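4 Behälter mit geneigten Wänden

4.1 Einordnung

In Kapitel 3 wurden Behälter mit senkrechten Wänden behandelt. Ihre Nutzfläche entspricht der Bodenfläche, und ein abgelegtes Teil bleibt in der Regel dort liegen, wo es den Boden berührt. Bei geneigten Wänden gilt beides nicht mehr. Ein Teil, das auf die Schräge trifft, gleitet oder rollt zum Boden, sofern der Neigungswinkel größer ist als der Haftreibungswinkel der Paarung. Die Öffnung ist größer als der Boden, der Zugriff von oben wird einfacher, das Nutzvolumen sinkt.

Dieses Kapitel beschränkt sich auf flache, rechteckige Metallwannen für gemischte Kleinteile. Trichter und Silos mit Auslauf folgen in Kapitel 6.

4.2 Lage der Teile im Behälter

Für die Lage eines Einzelteils werden drei Zonen unterschieden: die freie Bodenfläche, die Kehle (Übergang zwischen Wand und Boden) und die Wandfläche selbst. Runde und zylindrische Teile sammeln sich bevorzugt in der Kehle. Weiche Teile, etwa aus Plüsch oder Gewebe, verhalten sich weniger eindeutig. Sie verformen sich beim Auftreffen, legen sich mit größerer Fläche an und können auch auf einer steilen Wand hängen bleiben - der Reibwert allein reicht zur Vorhersage dann nicht aus.

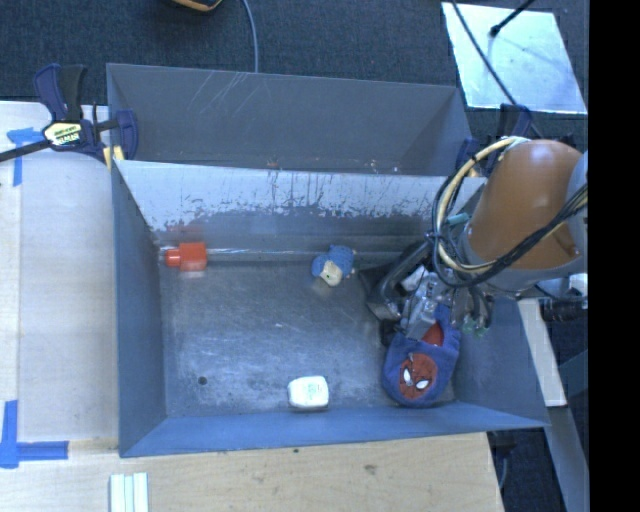

Abb. 4.1: Metallwanne mit geneigten Wänden und gemischtem Inhalt. In der Kehle an der helleren Wand ein rotoranges zylindrisches Teil und ein kleines Stofftier, auf dem Boden ein weißer, gerundeter Block.

Der Zylinder in Abb. 4.1 und das auf der Seite liegende Stofftier belegen dieselbe Kehle, der weiße Block liegt auf der Bodenfläche nahe der gegenüberliegenden Wand. Das Plüschteil mit dem Spider-Man-Gesicht ist am oberen Rand offenbar gefasst und bleibt bei der Zuordnung zu den Zonen außer Betracht. Gewertet werden nur Teile, die allein vom Behälter gestützt werden.

4.3 Zustand der Innenflächen

Der Reibwert einer Metallwand ist keine feste Größe. Kratzer, Beläge und Korrosion verändern ihn örtlich. In Abb. 4.1 zeigt die hellere Wand Streifen und rostfarbene Flecken, die sich knapp über der Kehle zu einem dunklen Band verdichten. Die übrigen Wände sind matter und nur schwach zerkratzt. Für Rechnungen nach Abschnitt 4.5 ist in solchen Fällen jede Wand einzeln anzusetzen. Ein Mittelwert über alle vier Wände ist unzulässig.

4.4 Versuchswannen und Bezeichnungen

Die Messwerte dieses Kapitels stammen aus der Versuchsreihe Lovcombe. Verwendet wurden zwei Wannen der Bauform Fekby mit einer Bodenlänge von 400 mm. Je Wanne wurden Einzelabwürfe aus gleicher Höhe durchgeführt, insgesamt 3.100. Nach jeweils 15 Abwürfen wurden die Innenflächen trocken gereinigt. Die Auswertung folgt dem Verfahren nach Kermani (Anhang B).

Es gelten folgende Formelzeichen:

α Neigungswinkel der Wand gegen die Waagerechte
ρ Haftreibungswinkel
b Breite der Kehlzone, gemessen auf dem Boden
A Bodenfläche ohne Kehlzone

Die Bedingung für selbsttätiges Abgleiten aus der Ruhe lautet α > ρ. Sie setzt ein starres Teil und eine ebene Wand voraus - Abweichungen davon behandelt Abschnitt 4.6.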